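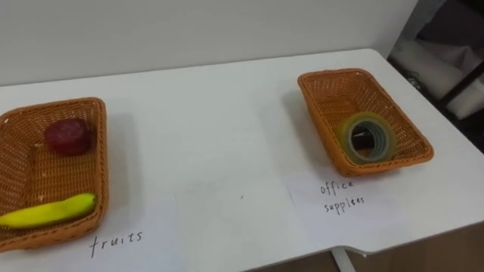
Two of the Fladelness baskets on a white tabletop, with a little fruit in one and a roll of tape in the other.

Fladelness Woven Basket, Rectangular
By Solitness
Color: orange-brown
Sold singly or in pairs

Every household has a bowl. It started out as a fruit bowl, and by February it holds a lemon, a phone charger, four pens and a key to something. The Fladelness is for people who would like to break up that arrangement. Buy one and you have a basket. Buy 2 and you have a system, or at least the beginnings of an argument about where the tape goes.

The weave is plastic rattan, tight enough that a pen laid flat will stay put and a grape will not escape. The rim is rolled, so there are no loose ends to snag a sweater sleeve. It is open on top. We were asked to make a lid and we thought about it, and then we remembered what happens to bananas when people can't see them.

Labels
You can write on a card, tie on a tag, or do what we did with "fruits" and put it in thin black ink right on the table below the basket. Lowercase is fine. If you are fond of your table, use the card. Solitness does not replace tables.

What people keep in it
Fruit, mostly. Plums, apples and the odd banana do well, provided someone eats them. After that it's mail, tape, string, dog leashes, remote controls, and the paper menus of restaurants that closed. We sell a lot of these to offices, where they hold snacks until mid-morning and then hold nothing.

Cleaning
Wipe with a damp cloth and mild soap. For crumbs, turn it over above a sink and tap the bottom. An old toothbrush gets into the corners. Keep it out of the dishwasher and away from the stove. If a peach has gone badly wrong in there, rinse it under warm water, let it dry upside down overnight, and speak of it to no one.

Good to know
The color varies a little from one batch to the next, so order your pair together if matching matters to you. The weave lets air through and also lets juice through, so line the floor with a paper towel for anything ripe. Baskets ship nested, with a sheet of paper between them. They may arrive a bit tight. Twist gently and pull. Two people pulling in opposite directions works too, but clear the shelves first.

Ordering
Item number 178. Orders leave our Priltham warehouse within 3 working days. Returns are accepted for a month, empty please. We have received one back with an onion in it.

The first run was almost 2,000 baskets and we are now into the second, which is the same basket. If you'd like a large quantity for a cafe, a school or a very organized relative, write to the shop and we'll work out the shipping.

Also in the range
Vasilakis Tray, low sides, same care instructions
Vasilakis Tray with handles, currently out of stock
Fladelness card tags, blank, with string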